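Two weeks into the lid task and I have opinions about masking tape

I keep telling people I'm going to write about what we do at Lastdale all day, and then I get home and the last thing I want to look at is another gripper. But it's February, it's been dark since lunch, and I've had enough coffee to power a small village, so let's go!

The job right now is collecting demonstrations for a pick and place model. The project is called Makori (don't ask me, it was called that when I joined) and the task is a little white piece and a green lid on a gray mat. Put the piece in the lid. That's the whole thing. My mother has asked me twice if there's more to it.

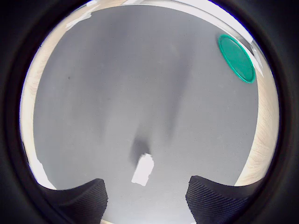
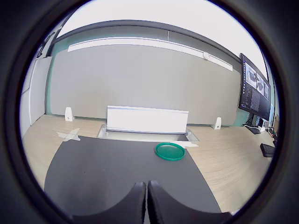
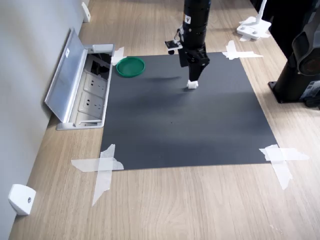 The mat, the green lid and the gripper, seen three ways.

So what does a day of this look like? Mostly it's me driving the arm through the same short job over and over while everything gets recorded. An episode starts with the gripper up and out of the way and ends with the piece sitting in the lid and the gripper clear of it. I press a pedal to start, a pedal to stop, and then I either keep it or bin it. Then I move things to new spots and do it again.

The target for a session is 75 keepers. On a good day I get there before four in the afternoon and feel like a champion. My worst day so far was 48, and I'd like to blame the software, but really I had a cold and kept hitting the stop pedal with my heel.

The thing I had completely wrong when I started was the idea that a good demonstration means a perfect one. I spent my first days trying to be as smooth as butter. Straight down, close, straight up, over, open, lovely. I was so proud of that batch! Then we trained on it and the policy was great right up until it came down a tiny bit off to one side, at which point it had no clue what to do with itself. It just hovered there and closed on air. Of course it did – I'd never shown it what being a bit off looks like, or how you get out of it.

Now I make a mess on purpose in some of the episodes. I come in crooked, stop, back up a little, turn the wrist and go again. It feels silly, and it's surprisingly hard to be wrong in a natural way. The first ones I did looked like somebody pretending to trip on stage. What works for me is to start from a bad position before I press record and then just solve it like I would any other time.

Placement is the other thing I think about way too much. If you let a person choose "random" spots, they'll pick the same handful forever. I was sure I was spreading things around nicely until I plotted the starting points, and there was this fat cluster right where my hand naturally lands when I lean over the table. Whole corners of the mat had next to nothing. So these days a script gives me a spot for the piece and a spot for the lid, and I do what it says, even when it says something annoying like putting them right next to each other. (Those are good ones to have, it turned out. The fingers need room to open and you have to think about which way to come in.)

And the mat. Oh, the mat. You would not believe how much of my life is about keeping that mat where it is. If it creeps over the course of a morning, then the late episodes don't match the early ones, and the tidy list of positions from my script means nothing. So it gets taped at the corners, and I check the tape before I start and again after lunch. I've tried Clokell tape, which is the stuff in our supply closet, and it holds beautifully and then takes forever to get off the table. I've also tried whatever was in my kitchen drawer. The kitchen drawer tape is fine. I'm a bit embarrassed by how pleased I was.

Light is a bigger deal than I expected, too. The gripper makes its own shadow, and that shadow moves wherever the arm goes. I used to think of it as a problem. Then I wondered if the model might be using it as a hint for how close it is to the mat, which I can't prove, but I've stopped fighting it. What I do now is record some sessions early and some late, with the overheads at different levels, so it doesn't learn one particular kind of afternoon.

A white piece under bright lights is no picnic either. From close in it can blow out to plain white, and you lose the edges that tell you which way it's turned. I turned the exposure down a notch last week and the close view is better for it, but I haven't gone back to redo the older episodes. I probably should. I have been putting it off by writing blog posts.

A few people have asked what I do about the bad ones. If the piece slips and I recover, I keep it and tag it. If I sneeze, or stop too early, or forget which spot I'm meant to be going for and wander about like I've lost my car keys, it goes. I do the tagging right away with a word or two, since I tried doing it all at the end of the day once and by then every episode was the same episode. I also write down anything that changed on the table, even boring stuff like fresh tape. Future me has been very grateful for that, twice.

We push everything to Arira overnight (our storage box, it hums) and in the morning I watch a few clips at double speed with breakfast. It's oddly soothing. You start to notice your own habits – I always pause for a beat before closing the fingers, every single time, and now the policy does it as well. It picked up my hesitation! I don't know if I should train that out or be flattered.

Next up is the same task with the lid flipped over, so the piece has to balance on top. I've had a quick go by hand and it's fiddly, so expect grumbling. If you collect this kind of data yourself and you've got a better way of getting tape residue off a wooden table, the comments are open and I'm begging you.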